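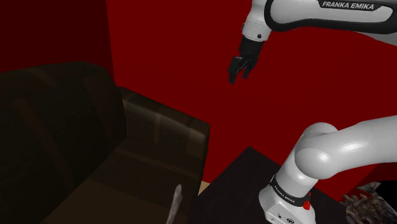

Red over old plaster is mostly a primer question, and I think that is where your trouble started, Dirk. You said on the list that two coats of the Pliten over white primer came out pink at the edges and streaky in the middle. Deep reds are made with very little white in the base, so they don't cover well, and over bright white every thin spot shows. The wall in the picture at the top is close to the depth I was after in our front hall, a deep red that makes anything white in front of it stand out sharply. Getting there took me a gray primer and three finish coats, and I would plan on that from the start.

On May 15, 2023, Dirk Stevens wrote:
> We finally got to the dining room. Plaster walls, original to the
> house as far as I can tell, with a few patches from the previous
> owners. I washed everything, filled the cracks, and put on one coat
> of white primer from Bomard. Then two coats of Pliten in the dark
> red. It looks awful. You can see every roller pass, it is almost
> pink where I cut in along the ceiling, and the patches show as dull
> spots from across the room.
>
> Do I keep adding coats or sand it all back and start over? The
> paint was not cheap and I have one gallon left. Also, has anyone
> dealt with the trim being cream against a red like this? My wife
> thinks it looks dirty next to the new color and I am starting to
> agree with her.
>
> Dirk

I would not sand it all back. Scuff it with 200 grit, just enough to knock down the roller ridges, and wipe the dust off with a damp rag. Let it dry overnight.

The dull spots are the patches soaking up paint faster than the old plaster. More red will help a little but you will be at it for a long time. Spot prime them, feather the edges out a hand's width, and then put one coat of gray primer over the whole wall. Ask the store to tint it to the gray recommended for your red. Most of the paint chips have it printed on the back, or the clerk can look it up. Mine was darker than I expected, like a wet sidewalk. Naima Mansour used a primer tinted pink on hers and was happy with it, so either way works, but I found the gray got me to full color sooner.

For the finish coats:

Buy all of it at once and mix the gallons together in a big bucket. I ran short in March and the new gallon was a shade off, and I ended up redoing the wall by the stairs.

Cut in one wall, then roll that wall right away while the edge is wet. If you cut in the whole room first you get the picture-frame look you are describing along the ceiling.

Use a better roller cover than you think you need. I had a cheap one and it left lint. Bouchra Berrada suggested a half-inch nap for plaster and that was right for our walls, which are not flat by any standard.

Wait 6 hours between coats even if the can says less. Reds stay soft for a while. I leaned a ladder on mine the next morning and left two marks that I had to touch up, and touch-ups show on dark colors.

Your gallon won't be enough. For a dining room I would guess two more, but measure it.

On the trim, cream next to a deep red does go yellow, and your wife is seeing what I saw. I tried three whites on a scrap of baseboard and stood it against the wall for a week. The one with a bit of gray in it looked cleanest in daylight. Under the lamps at night a slightly warm white was better. We went with the gray one because the hall gets used mostly in the daytime. For a dining room you may want the opposite. Don't choose at the store.

One more thing about sheen. I used eggshell and it shows every wave in the plaster when the sun comes in low. Cinzia Gentile has matte in her back parlor and it hides much more, but it scuffs where the chairs touch it. If you have a chair rail, matte above it is fine.

If anyone has used the Mirnetti limewash in a red, I would like to hear how it held up. I have the upstairs landing still to do and I am tired of rolling.

Hicham Ait Ali

Recent topics on this list
Re: Dark red over white primer, streaks
Storm windows, paint or leave bare
Loose plaster keys in a bedroom ceiling
Stripping hinges without losing the finish
Re: Re: Radiator valve stuck open
Where to buy replacement sash cord
Matching old baseboard profiles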